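Bathroom counters fill up because they are flat and close to hand. When Simone Macedo and I moved in, in May, we agreed that whatever is used every day could stay out and the rest would go in the vanity. Soap stays out. So does the pump bottle. Spare razors, cotton pads and the 6 half-used creams go in the drawers.

I think most people buy organizers too early. A small tray or dish is enough, and an upper drawer should hold only what you reach for before 8 in the morning.
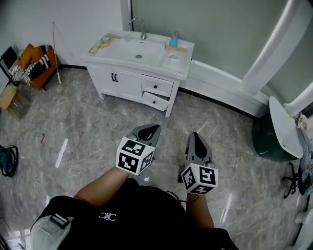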